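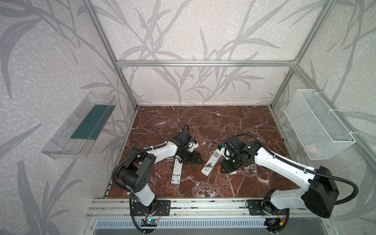
Gergely Szekeres has opinions about remote controls, and I got all of them over two cups of coffee! "Every house needs one home for it," he told me. "Ours is the table. Put it down anywhere else and it's gone till September."

I asked about the colored keys (I've never pressed mine, not once). He laughed. "Red, yellow, green, blue. I use the blue one, by accident, and then I have to call my son."

So does he ever clean the thing? "Dry cotton swab between the buttons, batteries out first. It takes almost 2 minutes." I went home and did mine that night, and the swab came out gray.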